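The Paper Garden in Flurnden

Fares Hourani keeps his best paper in a flat file he bought at a school sale, and he will happily open every drawer for you. The bottom one is all blues! He makes folded cards, the kind that open into a little garden or a row of rooftops, and he has been at it since a neighbor gave him one for his birthday and he took it apart to see how the hinge worked.

His first tries were clumsy, he says. The roofs caught on each other and the trees leaned. Then he met Nataša Živković at a craft night in Flurnden, and she showed him how to score a fold with an empty ballpoint pen before bending it.
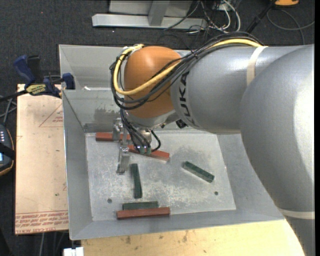 The two of them now share a table every November at the Histirside paper fair, where last time they sold 33 cards before lunch and spent the afternoon teaching kids to make a pop-up cat. I made one too (mine has a very long neck) and it's standing on my windowsill as I write.

Živković likes heavy stock and almost no color. Her sympathy cards are plain white, with a single cut branch that lifts as the card opens, and people write to her about them for months afterward. Hourani goes the other way, with gold thread, seed packets, old maps, anything flat enough to glue. Their biggest piece so far is a folding street with about 500 windows, all cut by hand, and they're already sketching the next one, a harbor with boats that rock when you pull a tab.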